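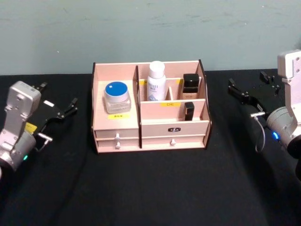
Severino Pastor wants to know why lipstick gets a whole section to itself when most of us own one we wear and ten we don't. Fair point, Severino! But the ten have to live somewhere, and at my house they used to live at the bottom of my purse.

So, hello again, and welcome to the pink organizer gallery. I put off doing this page for ages (my last one was back in January, oops) and then I got so many notes about labels and little drawers that I gave in. I'm completely sold on labels now. I started with one on the cotton swabs, and by the end of the week I was eyeing the spice rack.

Yellow labels on pink wood, by the way, are so cheerful. My sister thinks they look like price tags, but she keeps her mascara in a coffee mug, so I'm not taking notes from her.

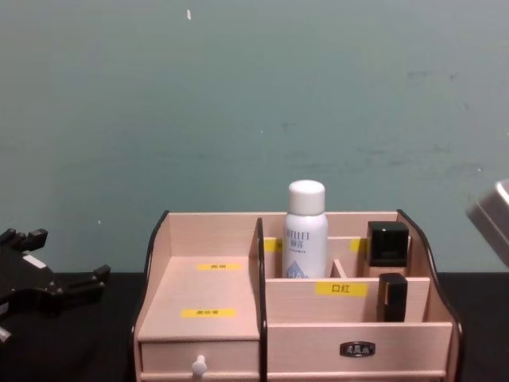 Larnmont Home Organizing Club / Small Spaces Team / Gallery 252

I love an organizer with nothing on the top shelf yet. My advice is always to stick the labels on first and argue about them later. The left side has that wide, shallow shelf, which is where I'd put anything short and round that you reach for every morning, and the little drawer under it is perfect for hair ties, tweezers and the earring that lost its partner.

And look at the curve on those side panels! I have a soft spot for a curvy side. The one I have at home is a plain box from Stukitz, very sturdy, and I bump my elbow on it about 4 times a day.

Tall bottles go in the back, always. If you put them up front you end up knocking over the lotion every time you want a lipstick, and I've cleaned up enough spilled toner for one lifetime.

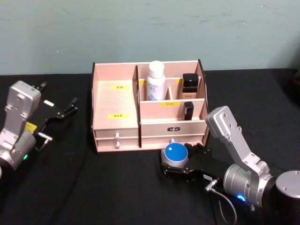
Same goes for foundation, especially in a glass bottle. Give it a narrow slot where it can't tip, and keep the short stuff in front so you can see both rows without moving anything. Jars are harder. I never know if a face cream belongs on the shelf or in a drawer, and I change my mind every season. If you've settled that one at your house, leave me a comment, and please tell me what you do with sample packets too, I have a whole shoebox of them.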